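**11 de abril** — oficina de betões, bancada 2

Retomada dos ensaios de descamação superficial com o lote Kirholm. O molde Koo foi abandonado em novembro por causa do empeno da base; todos os provetes deste lote saíram do molde Bratness, desmoldante aplicado à trincha. Cura em câmara húmida, depois secagem ao ar na prateleira junto à porta.

Ju-won Jang refez a selagem lateral de 17 provetes. A membrana antiga descolava nos cantos e a solução salina passava por baixo, o que falseia a massa recolhida. Cantos agora boleados com lixa antes do primário. Os provetes selados pelo método antigo ficam fora da série e vão para o ensaio de abrasão.

Acabamento: metade do lote talochado, metade lavado para expor o agregado. A hipótese da Eun-seong Shim é que a face lavada perde menos argamassa nos primeiros ciclos, por já não ter a película rica em pasta. Na aplicação interessa mais o que acontece junto à junta, onde a água com sal fica retida.
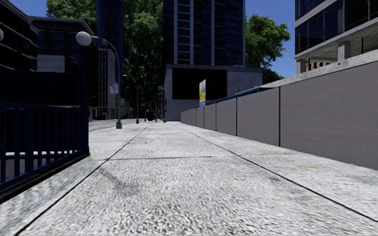 *Passeio em lajes grandes de betão cinzento-claro salpicado, juntas finas escuras.*

Solução: NaCl a 3 %, lâmina de 3 mm sobre a face de ensaio. A balança grande tem um desvio que a tara não corrige; pesagens do resíduo feitas na pequena, depois de estufa a 105 °C. Filtro de papel pesado antes e depois. No provete K-4, que serve de controlo sem ar introduzido, o resíduo acumulado vai em 163 g/m². A face está baça mas sem agregado solto ao toque.

O termopar da câmara fria marca um patamar demasiado longo perto dos −2 °C. Pode ser o calor latente da lâmina, pode ser a sonda encostada à parede. Chae-won Yeo vai mudá-la para o meio da grelha e repetir um ciclo em vazio. Até lá não comparar curvas de arrefecimento com as da série anterior.
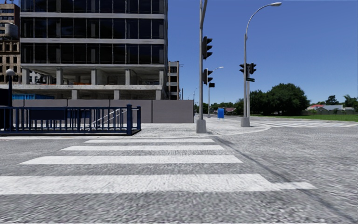 Quanto ao selante das juntas, a ficha pede primário em suporte seco e nós aplicámos com a superfície ainda escura de humidade. Descolou num dos lados, rotura adesiva, sem fibras de argamassa agarradas. Repetir com secagem de um dia e cordão de fundo de junta de diâmetro superior. A profundidade do selante ficou maior do que a largura, o que também não ajuda.

Roswitha Stöcker pede que a abrasão seja lida em dois pontos, a 2000 e a 4000 rotações, para apanhar a mudança de declive quando o agregado grosso começa a trabalhar. De acordo. Tempo de máquina: cerca do dobro.
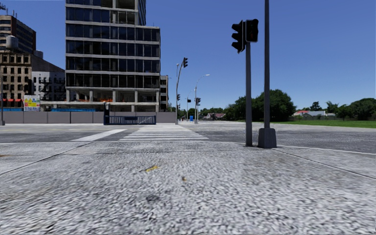 ## Pendentes

- Calibrar a balança grande ou retirá-la da bancada.
- Pedir à Neltovberg a curva granulométrica da areia; a que temos é da remessa anterior.
- Teor de ar no betão fresco: falta o registo da segunda amassadura. I-seul Kwak tem o caderno verde.
- Marcar os provetes na face inferior. O marcador na lateral desaparece com a membrana.
- Sonda da câmara fria (Chae-won), ciclo em vazio antes de recarregar.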